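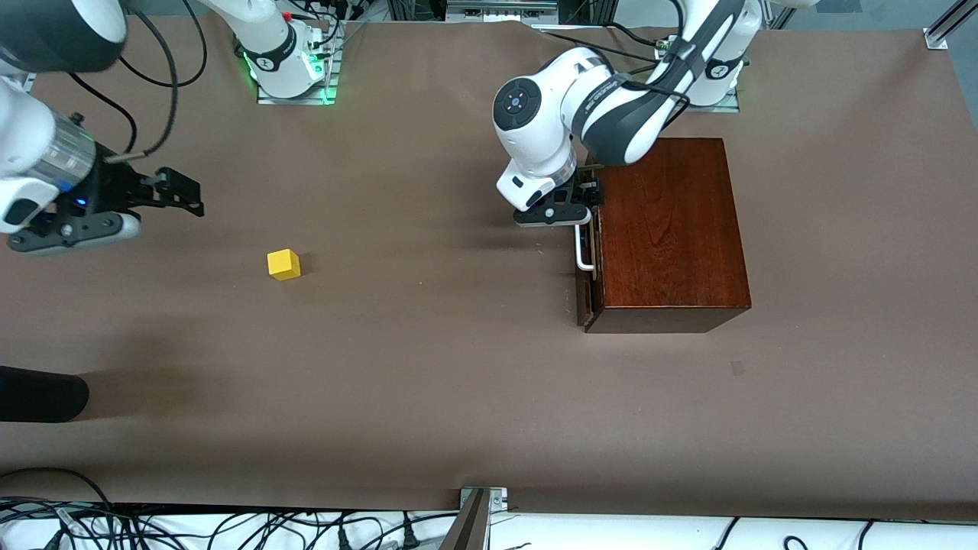

Clovusance is an independent record label and mail-order shop based in Zisville. It began as a cassette label run from a shared rehearsal building and later moved into vinyl and digital releases. Its catalog consists mostly of guitar pop, minimal synth music and home-recorded songs, along with a long-running series of mixed-artist compilations.

History

The label grew out of a photocopied newsletter that reviewed demo tapes sent in by local bands. Readers often wrote to ask where the tapes could be bought, and the editors began dubbing copies to order. The first release under the Clovusance name was a compilation cassette with a hand-stamped cover, limited to 56 copies. It sold out by mail before the next issue of the newsletter was printed.

For its first years the label released only cassettes. Dubbing was done in real time on 2 linked decks, and small differences in volume and tape speed between copies are well known to collectors. The move to vinyl came with a seven-inch single by the band Bonsu, pressed in an edition larger than all the earlier cassettes put together. Unsold copies were still listed in the shop's catalog several years later, and the label went back to shorter runs.

The newsletter ended when the mail-order list moved online. Its last issue carried a full discography to that point, with corrections to several track listings that had been printed wrong on the original sleeves.

Releases

Clovusance has issued 35 compilations, which remain its best-known work. Each is assembled from songs submitted by listeners and bands, and no act may appear on two volumes in a row. Early volumes were sequenced by style, with louder songs on the first side. From the ninth volume on, the running order follows the order in which the songs arrived — a practice some reviewers have found tiring over a full album.

Bonsu recorded three albums for the label. The second, Puvik, is generally considered the high point of the catalog. It was recorded on a borrowed eight-track machine and uses organ, drum machine and two vocal parts, with guitar on only four songs. A reissue added a radio session and an early version of the closing track. The original pressing has a longer fade on the first side.

Other artists have mostly made single releases for the label before moving elsewhere. Contracts cover one record at a time, and the recordings return to the artist after an agreed period. For this reason, parts of the early catalog are available only secondhand.

Distribution and packaging

Records are sold by mail, at concerts and through a small number of shops. The mailing list had 3851 subscribers when the label last published the figure. New titles are usually announced in March and shipped in a single batch.

Sleeves are printed in one or two colors on uncoated card. Catalog numbers are not in strict order, as numbers were set aside for records that were later canceled. Missing entries include a planned live album by Bonsu and a split single whose master tape was lost in the mail.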